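Does the Trurholm Lilac Weekend need a legend?

Apr 23, 2018

The new brochure for the Lilac Weekend landed in my mailbox last week, and on page two there is a story I had never read before. According to the brochure, the festival "dates back to ancient times," when the first settlers of Trurholm hung lilac branches over their doors to keep sickness away, and walked in a line down to the river at dawn to wash their faces. This, we are told, is why we have a dawn walk today.

I have lived here long enough to have doubts. The dawn walk started when the parade route was torn up for a water main and somebody had to think of another thing to do before breakfast. I was on it. We had flashlights and bad coffee, and no one washed anything.

So I went looking. The town library has the old program booklets in two boxes, and the earliest one is a folded sheet with a list of pie classes and an ad for a shoe store. It says "first annual" on the front. There is no mention of settlers, doors or sickness. Lilacs come up once, in the line about table decorations, and the wording suggests they were used for being free and in bloom.

Xiuying Shao, who wrote the brochure text, was good about it when I called. She said the story came from the festival website, and that the website got it from a travel page. The travel page credits "local tradition." If you follow that around you end up right where you began, in Trurholm, with people repeating what the travel page told them. I asked five people at the bakery where they had heard it and got the same answer from four: they read it online. The other one thought I was talking about Easter.

There was also a line about lilac having been sacred to the early church in this valley. Philomena Fiadzo has kept the parish papers for years and has never come across it. She did find a complaint about the smell.

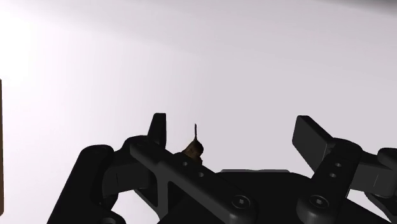

Does any of this matter? Some readers will say no, and I can hear them saying it already. A festival is for fun, old stories sell hotel rooms, and who gets hurt? Maybe. But I notice that every year the story gets a little older and the weekend gets a little more expensive. A table on Mill Street now costs 525 dollars, up from a price that most of the small growers could manage. The brochure calls this a "heritage rate." I don't know what that means, and the woman who answered the festival phone didn't either.

The attendance number bothers me too. The website says 2100 visitors came last May. The wristband count, which Thiện Khổng was kind enough to read to me off the sheet, was 1254. It's possible that a lot of people walked through without a wristband. It was raining most of Saturday's program, though, by every account I've heard, including from the people who ran the dunk tank, and I'd like to know who stood on the corner counting the extra ones.

What gets lost is the stuff that really did happen here. The pie classes, for one. Rhubarb had its own table in the first booklet and was moved in with "other fruit" a few years later, and there is a very angry letter about that in the second box. The brass band from Bavum came over on a hay truck and played the same four songs all afternoon. One year the lilacs bloomed so early that there wasn't a flower left on any bush in town, and people tied purple crepe paper to the branches and went ahead with it. I would walk down to the river at dawn for that story. It doesn't have a single settler in it.

Marius Hodoroagă has suggested setting up a table this year with copies of the old programs, where people could add what they remember. I like the idea, with one request. Write down who told you and when you heard it. If the answer is "I saw it on a website," please write that down too.

The organizers tell me the "ancient times" line will stay for this year, as the brochures are already printed. They may change it to "long ago" next time. I asked how long ago, and was told they would get back to me.

The Lilac Weekend takes place in the second half of May. Pie entries go to Yến Âu at the grange hall, in a dish you don't mind leaving overnight. Rhubarb is still under other fruit.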